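Home | Animals | Outdoors | Rivers and Lakes | For Teachers

How Do Wildlife Managers Decide How Many Deer Can Be Hunted?

4 min read

In many places, people are allowed to hunt deer during part of the year. The rules say when the season starts, when it stops, and how many deer each hunter may take. These rules are set by wildlife managers. A wildlife manager is a person who studies wild animals and the land they live on.

The first question is how many deer the land can feed. This number is called the carrying capacity. Deer eat leaves, twigs, acorns, and farm crops. If there are more deer than the land can feed, young trees get eaten before they grow, and some deer starve in winter.

The second question is how many deer there are now. Deer hide well, so managers do not try to see every one. They study small areas and use math to work out the rest. Suppose a manager divides the land near Ballville into 200 equal squares and looks closely at only a few of them. If the average is three deer in each square, the estimate for all the land is 600 deer. An estimate can be wrong, so the work is repeated every year.

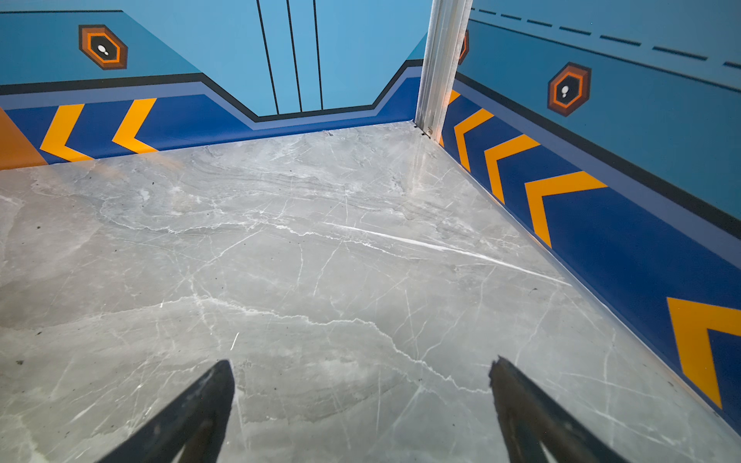
A reader in Kusitz asks why managers don't just let the deer sort it out, the way they did before there were hunting seasons. Long ago, wolves and cougars ate many deer. In a lot of places those animals are gone, and the number of deer can rise quickly. A healthy doe (a female deer) often has two fawns a year, usually in May or June.

The third question is how many deer may be taken. Here is how it worked in one area. The Festthorpe hunting unit had an estimate of 3040 deer. Managers there gave out 691 permits. A permit is a paper that lets one hunter take one deer. Only 141 of the permits were for does. Each doe can add fawns to the herd, so the number of doe permits has a strong effect on how many deer there will be next year – more doe permits make the herd smaller, and fewer let it grow.

Not every hunter with a permit finds a deer. Managers know this and give out more permits than the number of deer they expect to be taken.
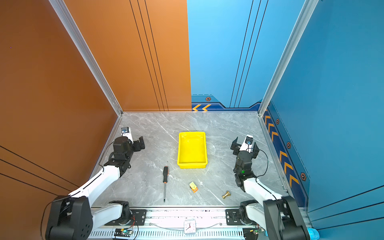

After the hunt, hunters report what they took. They may do this by phone, on a computer, or at a check station. At a check station, workers look at the deer's teeth to judge its age. Teeth wear down as a deer gets older. If most of the deer are young, or most are old, that tells managers something about how the herd is changing.

All of these reports are added to the next estimate. A hard winter, a dry summer, or a disease can also change the number. The new rules are then written, and they may differ from last year's. Hunters have to read them again before each season.

Words to know
Carrying capacity – the number of animals the land can feed
Estimate – a number worked out from part of the facts
Herd – a group of deer
Permit – a paper that allows a hunter to take an animal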